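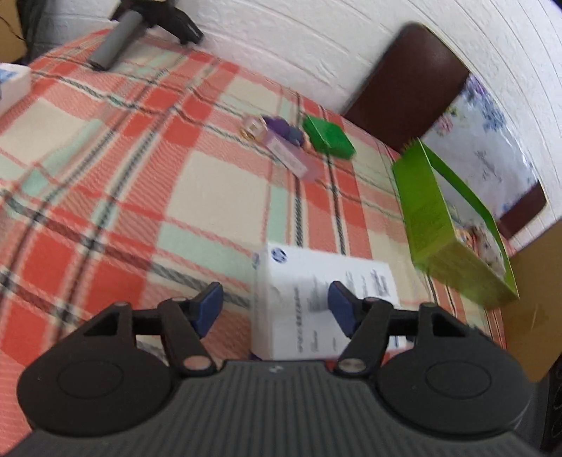 Workshop > Notebooks > Bench 2 > Hurthorpe dehumidifier

19 September 2022

Continued from the April entry. The Hurthorpe unit is back on the bench with the same complaint: runs, fan turns, bucket stays dry.

Coil frosts over on the lower third only, within 16 minutes of a cold start. Upper part stays at room temperature. That pattern says low charge or a partial restriction – can't separate the two without a pressure tap, and the sealed circuit has none.

Checked before going further:
Fan capacitor within tolerance.
Filter clean, replaced in April.
Defrost thermistor reads high. Swapped for the Marinho part, no change in frost pattern.
Humidistat closes where it should against the Esik meter.

Compressor draws nearly 12 percent under the plate value once settled. Consistent with low charge. Soap test on the brazed joints showed nothing, but the process tube has an oily film at the crimp. Wiped it with solvent, will look again after a long run.

Fastum quoted for a line tap valve and recharge. More than the unit is worth unless the crimp is the only leak. Holding the order.

Left running in the back store, door shut, bucket weighed empty. Bench 2 is free for the pump rebuild. The Esik meter stays with the unit – please don't borrow it.

2 comments

Did you try it with the casing off? Ours pulled air around the coil where the foam had shrunk.

Foam is intact, checked in April. Will tape the gap anyway and rerun.

Shares: 2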